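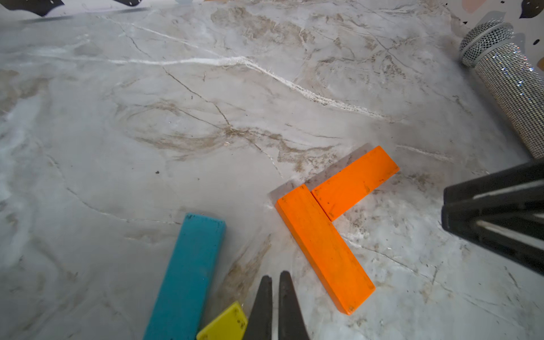 대리석 무늬 상판 위의 주황색 직사각형 나무토막 두 개

인도 종교 입문 6주차 강의 노트
신상의 봉안과 일상 예배
담당: Toàn Diệp

이번 주 읽을거리는 강독집 55쪽부터 끝까지입니다. 수요일 수업 전에 1절과 2절에 해당하는 부분은 읽고 오세요. 산스크리트어 용어는 한글 표기로 통일하고, 시험에서도 한글로 쓰면 됩니다.

1. 용어 정리

무르티(murti)는 '형체', '형상을 갖춘 것'이라는 뜻입니다. 신이 머무는 형상을 가리키는 말로 가장 널리 쓰입니다. 영어 문헌에서는 image, icon, deity 등으로 옮기며, 우리 수업에서는 '신상'이라고 합니다. 오래된 번역서에 나오는 '우상'은 쓰지 않습니다.

아르차(archa)는 예배의 대상이 되는 상입니다. 비슈누파 신학, 특히 남인도의 슈리바이슈나바 전통에서는 신이 스스로 낮추어 예배용 상 안에 내려와 머문다고 보고, 이를 아르차 아바타라라고 부릅니다. 이 전통에서 신의 존재 방식은 다섯 가지로 나뉩니다. 지고의 형태(파라), 발현(비유하), 세상에 내려온 화신(비바바), 내재자(안타르야민), 그리고 예배용 상(아르차)입니다.

다르샨(darshan)은 '봄'입니다. 신자가 신상을 보고, 동시에 신상이 신자를 본다는 상호적 의미가 있습니다. 사원에 "다르샨하러 간다"는 표현이 흔히 쓰입니다. 신상의 눈이 크게 강조되는 경우가 많은 것도 이 개념과 함께 설명됩니다.

2. 신상의 재료

바가바타 푸라나 11권 27장은 신상을 여덟 종류로 구분합니다. 돌, 나무, 금속, 흙, 그림, 모래, 마음, 보석. 일곱 번째의 '마음'은 머릿속에 떠올린 형상에 예배하는 경우입니다. 같은 대목에서 신상을 옮길 수 있는 것과 옮길 수 없는 것으로도 나눕니다.

고정된 신상은 본전(가르바그리하)에 봉안되며 돌로 만든 경우가 많습니다. 이동하는 신상은 축제 행렬에 쓰이고 남인도에서는 청동상이 대표적입니다. 한 사원 안에 같은 신의 고정상과 행렬상이 함께 있는 것은 흔한 일입니다.

나무 신상의 예로는 오디샤주 푸리의 자간나트가 있습니다. 자간나트, 발라바드라, 수바드라의 상은 님나무로 만들고, 정해진 역법상의 해가 돌아오면 새로 깎아 교체합니다. 이 의례를 나바칼레바라('새 몸')라고 합니다. 간격은 일정하지 않으며 보통 8년, 12년 또는 19년입니다. 윤달이 아샤다월에 드는 해에 거행합니다.

사람 손으로 만들지 않은 신상도 있습니다. 저절로 나타났다고 여겨지는 것을 스바얌부라고 합니다. 네팔 간다키강에서 나는 샬라그라마(암모나이트 화석이 든 검은 돌)는 비슈누의 현현으로 여겨지며, 별도의 봉안 의례 없이 예배합니다.

3. 프라나 프라티슈타

완성된 조각이 예배 대상이 되려면 봉안 의례를 거칩니다. 프라나는 숨 또는 생기, 프라티슈타는 확립입니다. 세부 절차는 따르는 문헌(판차라트라, 바이카나사, 샤이바 아가마 등)과 지역에 따라 다릅니다. 수업에서는 다음 흐름만 기억하면 됩니다.

물에 담금(잘라디바사). 상을 일정 기간 물에 둡니다. 곡식에 묻어 두는 단계(다냐디바사)가 이어지기도 합니다.
목욕(아비셰카). 물, 우유, 요구르트, 기(정제 버터), 꿀 등을 붓습니다.
눈 뜨기(네트로밀라나). 금으로 된 바늘이나 붓으로 눈을 그리거나 새깁니다. 조각가가 맡는 전통도 있고 사제가 맡는 전통도 있습니다.
니아사. 만트라를 외며 상의 각 부위에 손을 대어 신격을 배치합니다.
생기의 확립. 만트라로 신을 청해 모십니다. 이후의 상은 살아 있는 존재로 대우합니다.

지난 학기 과제에서 눈 뜨기와 생기의 확립을 같은 단계로 쓴 답안이 많았습니다. 둘은 이어서 거행되는 일이 많지만 별개의 의례 행위입니다.

손상된 신상은 원칙적으로 예배를 중단합니다. 수리 후 다시 봉안하거나, 강이나 바다에 떠나보냅니다. 가네샤 차투르티나 두르가 푸자의 흙 신상은 처음부터 한시적으로 만들고 축제가 끝나면 물에 넣습니다(비사르잔).

4. 하루의 예배

북인도 크리슈나 사원에서는 하루를 여러 차례의 다르샨으로 나눕니다. 푸슈티마르가 전통의 여덟 차례가 잘 알려져 있습니다.

망갈라: 새벽, 신을 깨움
슈링가르: 옷과 장신구로 단장
그왈: 소를 치러 나가는 시간
라즈보그: 낮의 주된 식사
우타판: 오후 휴식에서 깨어남
보그: 가벼운 음식
산디야: 저녁, 소 떼와 함께 돌아옴
샤얀: 잠자리에 듦

각 시간마다 옷, 음식, 노래가 달라지고 계절도 반영합니다. 여름에는 얇은 옷과 꽃, 겨울에는 솜옷을 올립니다. 다르샨 사이에는 휘장을 닫습니다. 이 전통에서는 사원을 만디르 대신 하벨리(저택)라고 부르며, 신을 섬기는 일은 세바(봉사)라고 합니다.

일반적인 푸자는 열여섯 가지 공양(쇼다샤 우파차라)으로 정리합니다. 모셔 들임, 자리, 발 씻을 물, 손 씻을 물, 입 헹굴 물, 목욕, 옷, 성사(聖絲), 향료, 꽃, 향, 등불, 음식, 빈랑, 오른쪽으로 돌기, 절. 목록은 문헌마다 조금씩 다릅니다. 귀한 손님을 맞는 절차와 겹친다는 점을 확인해 두세요. 다섯 가지로 줄인 형태(판차 우파차라)는 향료, 꽃, 향, 등불, 음식입니다.

올린 음식은 나이베디아, 예배 후 나누어 받는 것은 프라사드라고 합니다.

5. 토론 질문

가) 신상에 신이 '머문다'는 말과 신상이 신을 '나타낸다'는 말은 어떻게 다른가? 3절의 의례 가운데 하나를 골라 설명할 것.
나) 자간나트의 나무 상을 새로 만들 때 신의 동일성은 어떻게 유지된다고 이해되는가?
다) 마음으로 만든 형상이 여덟 종류 안에 포함된다는 사실은 2절의 다른 재료를 이해하는 데 어떤 영향을 주는가?

6. 과제

위 질문 중 하나를 골라 두 쪽 이내로 씁니다. 강독집에서 최소 한 군데를 인용하고 쪽수를 밝히세요. 100점 만점이고, 용어를 정확히 쓴 정도에 10점이 배정됩니다. 제출은 다음 주 수업 시작 전까지, 넬브리지관 1층 제출함입니다.

다음 주 주제는 순례와 성지(티르타)입니다. 강독집의 용어 해설에서 티르타, 야트라, 파리크라마 항목을 미리 찾아보세요.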